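The Gripper Came Last

I had 28 tabs open the Thursday I finally sat down to price a robot arm for our shop, and every one of them gave me a different answer. We're a small outfit in Prollau. We refinish furniture, mostly tables, and I wanted help with the lifting and shuffling between stations.

The arm itself was the easy part! Orberg quoted me a flat number, Fitzsimmons came in a little under, and I figured I'd have it bolted down by November. Then the extras started — mounting, safety scanner, training, the service plan, a spare set of fingers. By the time I added it all up, the arm was only 54 percent of the total. I went for a walk after that.

So before signing anything I paid for simulation time, ten hours of it, through a planning package called Pundirico. You build your workspace on the computer, drop in the arm you're thinking of, and fuss with it as long as you like (I fussed a lot). I spent most of one evening just looking down past a pair of open fingers at a dark tabletop with pale inlaid strips, wondering how wide a grip I really needed to pay for. 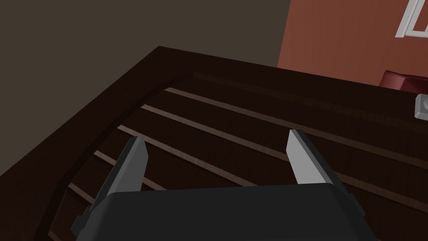
What I'd budget for next time

Start with the gripper. I left it for last and had to redo the whole spreadsheet, because the wider model I liked was heavier and pushed me up an arm size. Ask for the weight in writing, fingers included.

Then get the floor checked. Ours needed a new pad, and that quote took longer to arrive than the robot's did.

And hold some money back. I kept 10 percent aside and wished I'd kept more — the cable run alone was 70 feet, and I'd guessed half that. Fitzsimmons got the order in the end, mainly for the service plan.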